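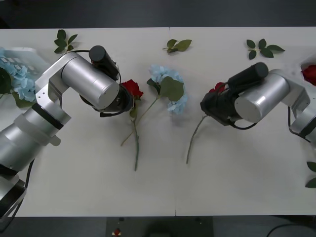 Project Budum, final report

Our team set up two arms to sort artificial flowers by type. Roses and hydrangeas start out mixed on a white table, and each arm works from its own side. The wrist cameras guide the last part of the reach. We logged 1,269 grasp attempts for training and held back 56 for testing.
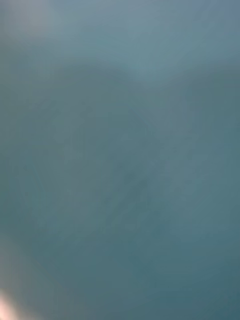 One comment on our draft was that the wrist cameras should be dropped and the fixed camera used for everything. We tried this for 70 attempts. Stems were fine, but the grippers often missed the blooms - the arms block the overhead view at close range.

Crossed stems are still our main problem. The Kandpal group's planner picks the top stem first, and we plan to test that in December.

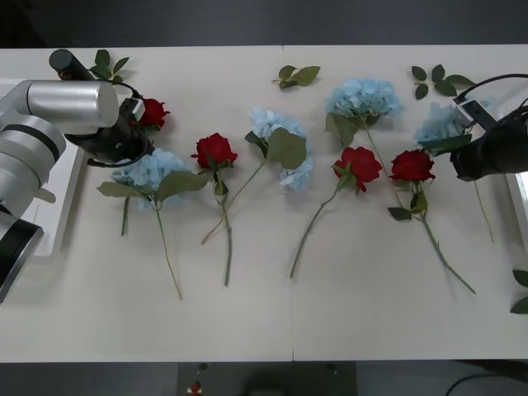

Figure 3. Roses, hydrangeas and loose leaf sprigs on the table between the two arms.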